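Automated desktop disassembly cell: progress report to Treken
Prepared by Caoimhe Duggan, Mulcahy Recovery
February 19, 2025

Status

The cell is running again at reduced speed after the memory extraction fault described below. The graphics card and memory steps are both restricted to supervised operation. Work on the drive bay step has not started and will be later than we planned. Spending is within the approved amount, and we are not asking for a change to the budget in this report.

The run log stands at 3,698 attempted part removals since the start of the grant. Of these, 2,383 were memory modules and the rest were graphics cards and fixture transfers.

The fault

During a memory extraction run the arm went into a protective stop with the gripper inside the case. The fingers had closed on a slot latch instead of the module next to it. The controller then followed its normal pull routine, and force built up until the safety limit tripped. The latch broke and the motherboard was bent enough to crack a solder joint near the end of the memory bank. Nobody was hurt. The operator was at the desk, outside the marked area.

The stop worked as designed, but the recovery did not. When the operator cleared the stop, the program resumed from the last stored step and tried the same pull a second time. It should have gone to the retreat position and waited. We consider this the more serious of the two problems. A person could have been reaching into the case to free the part when the arm moved.

We shut the cell down the same hour and kept it down until the restart logic had been rewritten and checked by Gillasen, who carried out the original risk assessment.

Cause

The offset between the wrist camera and the fingertips had shifted. The camera bracket is clamped to the side of the gripper, and one clamp screw had worked loose. The error was small – less than the width of a slot – but the slots are packed closely together and there is little room for it. Graphics card removal has more clearance, so it kept working and hid the drift.

We also found that the calibration check was only being run when the cell was powered up. The cell had been left on between shifts, so the check had been skipped for 1,403 removals in a row.

Work at the cell
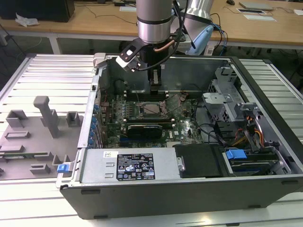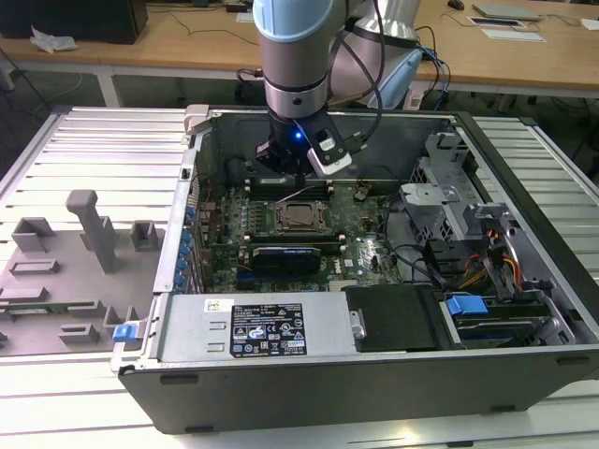 The open tower on its side, with the gray fixture plate to its left. 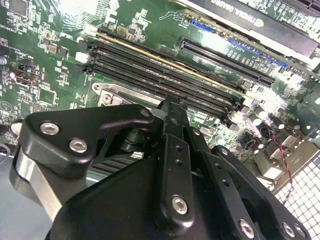
Wrist camera view of the memory bank, with the fingertips close to the lower edge of the slots.

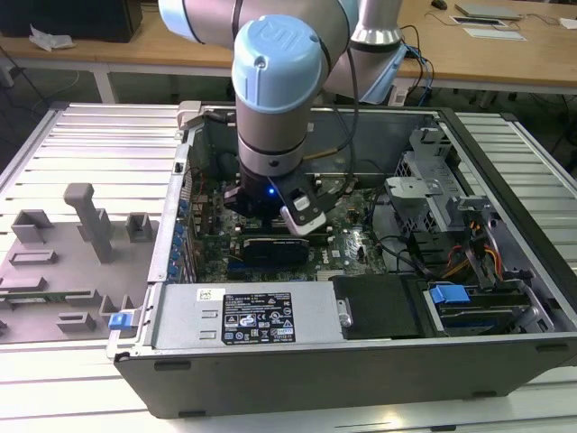

Gripper above the graphics card.

Changes made

Clearing a protective stop no longer resumes motion. The operator has to choose a retreat or a full reset, and both need the enable switch to be held.

The camera bracket screws have been replaced, fitted with thread lock and marked with paint so that any movement shows.

The calibration check now runs every time a new tower is loaded. It adds a short delay to each unit, and we have accepted that.

The pull force limit for memory has been lowered. Some tight modules will now be left in place and logged for removal by hand.

Still open

The lower force limit has not been tested on older boards with stiff latches. We have a batch of these from Flasen and will work through them next.

The vision software still gives a high confidence score to a latch when the module beside it is partly hidden by the gripper. We are relabeling training images to deal with this. Until that is finished, an operator confirms each memory grasp on screen before the fingers close.

Gillasen has asked for 3 changes to the written procedure, covering lockout, who may clear a stop, and where the operator stands during a retreat. The first two are done. The third is waiting on new floor markings.

Schedule

Unsupervised memory removal was due to be demonstrated this month. We now expect to show it in April, provided the relabeled images give the result we need. Drive bay work will begin after that demonstration. The damaged motherboard has been kept, along with the controller log and the force data from both pulls, and Treken can have copies on request.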